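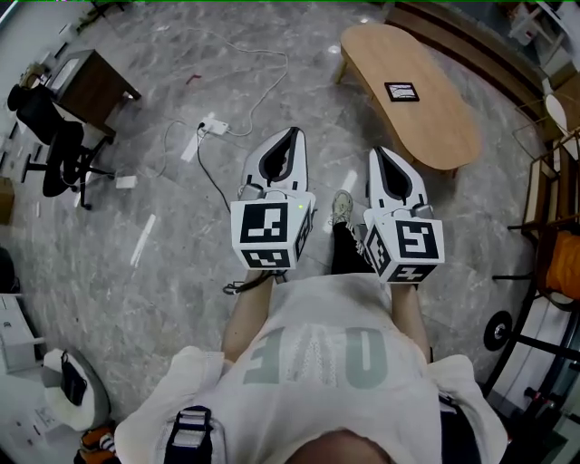 *Carroll building, ground floor. The white power strip on the marble, with its plugs in. The long white cable goes up and across the floor, the black one comes down.*

# Floors We Work On: Carroll

My name is Darmawan Teoh and I look after the temporary rooms of Penora, the small office of ours which moves from one building to another. On these pages I write down how each place where we stay was for us. The floor is the part that I must learn first. It decides where the tables can stand, which tape we are allowed to use, and how far everybody sits from the electricity.

We came to Carroll in February, after the rooms in Allmont were given to another tenant. Carroll is an older building with a wide ground floor, and the owner, Ita Horgan, let us have one side of it for 14 weeks. She gave us the keys, a list of rules on one sheet of paper, and a very long explanation about the marble.

## The marble

The floor is gray and polished. According to Ita, it was polished again two years before we arrived, and she would like it to stay this way for many more. Her sheet of paper asked for no wet boxes, no metal feet without felt, and no tape with strong glue.

I had never worked on marble before. In Allmont we had carpet, and carpet forgives many things. It hides the small noises and it holds a cable where you put it. On marble a cable has its own opinion. I would lay one straight in the morning, and at lunch it would be a curve again.

Also the sound is different. When Liam Moriarty put down his keys, I could hear it from the other end of the room. We became more quiet people in Carroll, I think, and we kept some of this habit.

## The power strip

There were wall sockets on only one side of our part, so power strips became important objects. We bought ours together from Fivetport, all white, because the plan was that they should look the same. Liam wrote the names of the tables on small pieces of paper and put them under the strips, where they could be read only by turning everything over. He says this is a system.

The question we discussed most was whether a strip should lie on the floor or be fixed under a table. I prefer the table. Úna Brophy prefers the floor, and her arguments are good: you can see what is plugged in, you can reach it without kneeling under somebody's desk, and you can take it away in one minute when the room must change. Our rooms change very often. In the end we did it her way in the open part and my way along the wall.

## The cables

My simple rules for cables on a hard floor, in case another person needs them:

- Use a longer cable than you have measured. A cable that is pulled tight lifts from the floor, and a foot will find it.
- Make the loops wide and leave them flat. Do not wind the extra length around the strip.
- Keep white and black for different purposes if you can. With us white is for the room and black is for what people bring. It is not always respected.
- Put a rubber cover where people walk between two doors. For other places, it is enough to keep the path away.
- In the evening, lift the strip and wipe under it. Dust on marble shows more than you expect.

Kofi Ofori added one more rule, which is to tell the cleaners before you change anything. He learned this after the cleaners had carefully rolled up 46 meters of cable and put it in a cupboard, very neat, with a ribbon.

## Leaving the room

For the last evening we had a checklist of 44 points, mostly about felt pads and keys. Ita walked over the floor with me and looked at it from the side, against the light from the windows. She found one mark near the door. It was older than us, she said, and she remembered the piano that had made it.

I still think of Carroll as the most beautiful floor we had, and also the most difficult one. The next place has vinyl tiles in two shades of brown. The sockets are in the floor there, under little lids — a new subject for me, and I have already ordered the wrong lid keys.

*Page and texts by Darmawan Teoh, July 2025. Corrections to the English are from Úna Brophy. If you know how to remove old felt glue from marble without a strong product, please write to us at the Penora desk.*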